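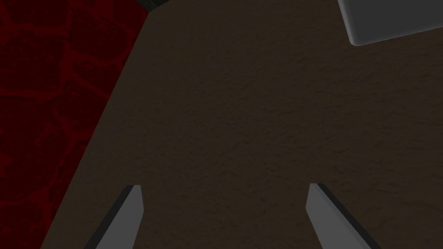 How to soak stamps off paper without ruining them

Sooner or later somebody hands you a shoebox of envelope corners and says you might like these. Mine came from Baiba Adomaitis and held 2,993 pieces, a figure I know only because she had written it on the lid.

Before any water is involved, sort. Pull out anything on bright red or green paper, along with anything with purple ink on it. Those dyes run, and they run onto the neighbors. Soak them alone, in cool water, and change the water often. Interesting postmarks should stay on the envelope. A full Dindodthorpe cancel is worth more to me attached, and once floated off it can't be put back.

Step 1. Trim the paper to a margin you could lay a pencil on. Do not trim the perforations. Everyone does this once.

Step 2. Fill a shallow bowl with lukewarm water. Hot water is faster and also lifts ink, gum, and your good mood.

Step 3. Float the pieces face up, no more than 13 to a bowl. I used to do far more and spent the evening peeling stamps off the backs of other stamps.

Step 4. Wait. Most older gums let go in 15 minutes or so. If a stamp won't slide, it isn't ready — leave it alone and go wash a dish.

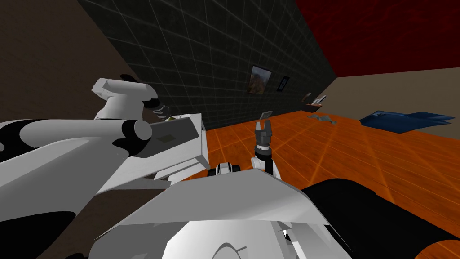 Image credit: Sioned Meredith

Step 5. Lift each stamp with tongs, rinse the back in clean water, and feel for slime. Slime is leftover gum, and it will glue the stamp to whatever you dry it on.

Step 6. Lay them face down on plain paper towels. The quilted kind leaves a pattern, and you will own a stamp that looks like a napkin.

Step 7. When they are nearly dry, move them to a drying book or between sheets of blotting paper and put something heavy on top. Overnight is fine, and two nights is better in April, when my basement is a swamp.

Modern self-adhesives are another matter. Many won't soak at all, so test one common copy first. If it just sits there, trim it neatly on its paper and file it that way.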